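11/04/2021

**Oneslow Court Watchers open sign-ups for free jury talks**

Hi, it's Laurinda Patrício again, writing for the Oneslow Court Watchers. We've got news – and for once it doesn't involve a postponed hearing!

After the Vidal fraud trial wrapped up in May, my inbox filled with messages from people who had followed it and still couldn't work out what the jury had been asked to decide. So we're putting on a series of 16 evening talks at the Lernness library, all free, all in plain English. Florencio Gallardo, a retired defense attorney, will do the first one, on how jurors are picked and why some get sent home. Soledad Lorente takes over after that with witness testimony (she prosecuted for 23 years and has stories, believe me).

The room holds 46, so please put your name down at the library desk. Danex, the print shop on the corner, has run off 2,250 copies of our courtroom glossary and you can grab one at any talk.

I sat through all of the Vidal case myself and I still mixed up a verdict and a sentence when my sister asked. I'm hoping to learn as much as anyone.

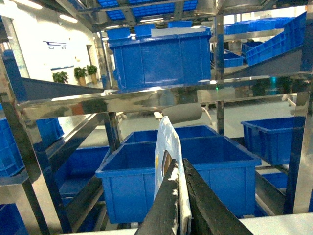
Can I come if I've been called for jury duty myself?

You're welcome at any of the talks, but please don't bring up your case – Florencio will stop you before I do.

Ramil Soriano is handling press questions and can be reached through the library. Iestyn Prosser is looking after seating, so let him know if you need a spot near the door.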